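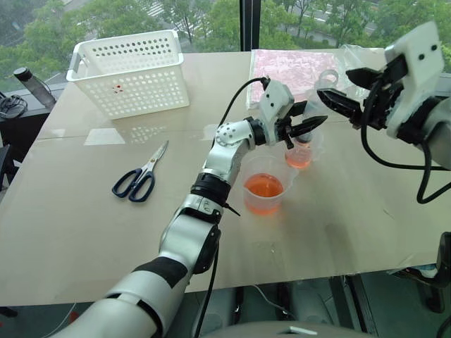 Looking After a Two-Arm Pouring Bench

Juice is the cheapest test liquid there is, and the stickiest. Whatever your arm spills on the table will be on its fingers by lunchtime, so start there.

Wipe the gripper fingers with a damp cloth every 4 hours of pouring, then with a dry one. Power off first. The arm has no opinion about your knuckles, but you will.

Check the cable loops at each wrist. Swing the joint by hand to both ends of its travel and watch the slack. A loop that goes tight is too short, and a loop that can lasso a beaker will, usually a full one.

Set the grip force on an empty cup, then try it with liquid in. Thin plastic folds politely until it doesn't. Our bench at Altley runs Rainer arms, and we lost an afternoon in February to a setting meant for mugs.

Start with 200 ml in the beaker. More only gives you more to mop.

Re-teach the pour point after anyone leans on the table – and someone will lean on the table.

Keep scissors and bags out of the arms' reach before a long run. Small parts can live in a basket with holes, which at least rinses clean.

Tighten the wrist screws every 325 pours.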